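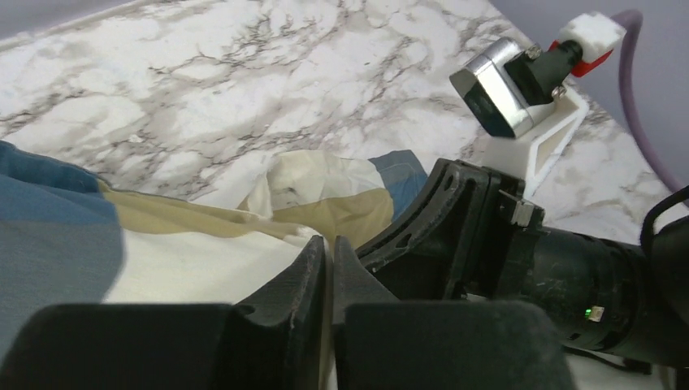
The Lunholm Household Textile List is a plain-text table of ordinary soft goods from people's homes: dish cloths, hand towels, napkins, throws, pillow covers, and the pillows that go in them. Each row holds one item, how it is colored, how it lies when someone drops it on a counter, and any marks on it. A cloth like the one bunched up on the marble-look surface, with slate blue, beige, and off-white in blocks and a small dark smudge on the raised fold, takes one row with three color entries and one mark entry. The table is meant for people who sort, fold, store, or catalog household linen and want a shared set of words for it.

Drasine > Home Goods > Textiles > Lunholm List > README

Last updated: February

Lunholm Household Textile List

Contents of this file

1. What is in the package
2. Fields
3. How items were recorded
4. Color names
5. Shape when put down
6. Marks and wear
7. Pillows and stuffed items
8. Questions
9. Known gaps
10. Corrections and contact

1. What is in the package

- items.csv: the main table, 458 rows, one per item
- notes.csv: 692 free-text notes, linked to items by item_id
- colors.txt: the color words allowed in the color fields
- shapes.txt: the shape words allowed in the shape field
- README (this file)

An item can have several notes or none at all. The notes were typed as they were spoken, then checked for spelling. They were not edited for style, so you will find things like "the scratchy one" and "good for glasses, bad for pans." Leave them as they are if you pass the table on.

The files are UTF-8 with commas between fields. Text fields that contain a comma are in double quotes. Empty means not recorded. A dash means the recorder looked and there was nothing to enter. Please keep those apart when you filter. In the mark field especially, a dash is a clean cloth and an empty cell is a cloth with an unknown history.

2. Fields

item_id
Four digits with leading zeros. Numbers are not reused when an item is withdrawn, so there are holes in the sequence.

kind
Dish cloth, hand towel, bath towel, napkin, throw, pillow cover, pillow, runner, or other. If a cloth was sold as one thing and is used as another, record its present use. A flour-sack towel that now covers bread dough is still a dish cloth. One cut down to dust a piano goes under other.

color_1 to color_4
The largest color area goes first. If two areas are close in size, put them in alphabetical order.

pattern
Solid, stripe, check, block, print, or border only. Use block for large patches of flat color that meet at straight edges. Use stripe when the same band repeats. A single band across an otherwise plain cloth is a border if it follows the hem and a block if it does not.

weave_visible
Y or N. Y if you can see threads or texture at arm's length under ordinary room light.

shape
See section 5.

mark, mark_place
See section 6.

length, width
In inches, lying flat and smoothed by hand, not pulled. These are empty for stuffed items.

recorder
Initials: EV, TK, LT, DG, or BL.

3. How items were recorded

Evangelia Vrettos and Thodoris Kontogiannis wrote the field list and recorded the first batch. Lacey Treloar and Denise Goodall did most of the rest. Brenda Lambert went through the whole table afterward, settled the color words, and threw out duplicates.

The routine was the same for every item:

- Put the item on a clear counter or table without arranging it.
- Write down the shape before touching it again.
- Write down the colors you can see from where you stand.
- Open it out and add any color that was hidden in the folds.
- Check both sides for marks.
- Measure it, unless it is stuffed.
- Fold it in half and in half again and put it on the done pile.

The colors seen before and after opening were kept separately in the early rows. That doubled the work and people stopped doing it, so the two lists were merged. If a note says "blue was underneath," it comes from that period.

Most work was done in the afternoon. Rows recorded in the evening under a lamp have the word lamp in the first note. Pale colors in those rows may have been called cream when the same cloth by a window would have been off-white.

4. Color names

The list in colors.txt is short on purpose. Greens and pinks gave little trouble. The neutrals took three tries.

White: no tint you would mention to someone.
Off-white: white with a warm or gray tint, and the usual word for a natural undyed cotton.
Cream: clearly yellowish next to a sheet of printer paper.
Beige: light brown or sand. Khaki is entered as beige, with khaki in a note if the recorder cared.
Slate blue: a grayed, medium blue. Denim goes here too.
Navy: dark enough to be mistaken for black in a drawer.

Off-white and cream can both appear on one item. They do on a fair number of woven cloths, where a bleached part sits next to an unbleached one. Only use both if you can point to where one ends. If it looks like a fold is making the difference, smooth it out first and look again.

5. Shape when put down

This is the field people ask about most. It was added by Thodoris, who wanted to know which cloths could be picked up and folded quickly and which had to be shaken out first.

Flat: all four corners visible, no layer over another.
Half-flat: at least one corner turned under or over.
Draped: hanging over something, such as an oven rail, a chair back, or another item.
Bunched: gathered into one or more raised folds, with parts of the cloth tucked behind other parts.
Balled: no corners visible and no clear edge to follow.
Stacked: one of several items in a pile, with its own outline still traceable.

The line between bunched and balled gave the most disagreement. The rule now is to look for an edge. If you can put a finger on a hem and follow it for the width of your hand, enter bunched. Pattern helps here. On a block-colored cloth, a patch of color showing up again past a fold tells you which way the fabric runs, and you can often find the hem from that. Solid cloths in the same state tend to get entered as balled.

For a pile of mixed things, record the pile from the top down and enter stacked for each item you can trace. Anything left over that you can't trace gets its shape only after the rest have been lifted off.

6. Marks and wear

Marks are entered as smudge, stain, scorch, hole, pull, or fray. Use smudge for a small mark with soft edges when you don't know what made it. Use stain only when the owner named the cause. There was a habit early on of guessing coffee for everything brown, and those rows were all changed to smudge.

mark_place is corner, edge, middle, or all over. Judge it with the item opened out. A mark that sits on top of a fold may turn out to be near the hem.

Wear does not get its own field. Thin spots and faded areas are in the notes. Search for "thin," "faded," and "see-through."

7. Pillows and stuffed items

Pillows were a late addition and are recorded more loosely than flat cloth. A pillow and its cover are two rows if the cover comes off and one row if it doesn't. The shape words above don't suit a stuffed item, so pillows get plump, slumped, or flattened. Pillow rows use only color_1 and color_2.

When a pillow is part of a pile, record the cloth that lies on it first. Small pieces are easily carried off inside a throw or left under a pillow, and a few napkins went missing that way for most of an afternoon.

8. Questions

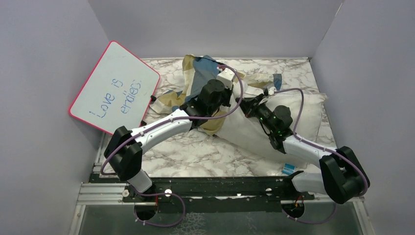 Can I put a pillow in the same row as the throw it is kept with?

Give each its own row, even if they were bought as a set. Write the other item's number in a note on both, with the words "kept with" in front of it. Sets recorded before that rule were split by hand, and a handful may still be missing the note.

What if a cloth has more than four colors?

Enter the four largest and use print as the pattern. Put the remaining colors in a note.

May I add fields of my own?

Add them to the right of recorder and leave the existing columns in order. The MacAulay copy of the table has a drawer column and a wash temperature column, and both load without trouble.

Are the brand labels recorded?

They were left out. Many were cut off or unreadable, and the table was never meant for comparing products.

9. Known gaps

- Bath towels are underrepresented. They were mostly in use.
- There are no fitted sheets. Two recorders tried and could not agree on a way to measure them.
- Lengths in LT rows are rounded to the nearest half inch. All others are rounded to the nearest inch.
- The notes field is limited to 64 characters in the older Birier export. Use notes.csv from this package if sentences stop short.
- The word runner was used for both table runners and small hall rugs. The rugs should be under other.
- Shape was recorded once per item. A second drop would often have given a different word, so don't read it as a property of the cloth.

10. Corrections and contact

Send corrections to Brenda Lambert through the Drasine textile page. Give the item_id, the field, the old value, and the new value, one per line. Color corrections need a reason, such as window light or comparison with white paper. Spelling fixes in the notes are welcome, but please don't reword them.

Withdrawn items stay withdrawn. If an owner sends a cloth back in, it gets a new number and a note with the old one.

Filed under: Linens & Soft Goods, Reference Tables, Sorting and Storage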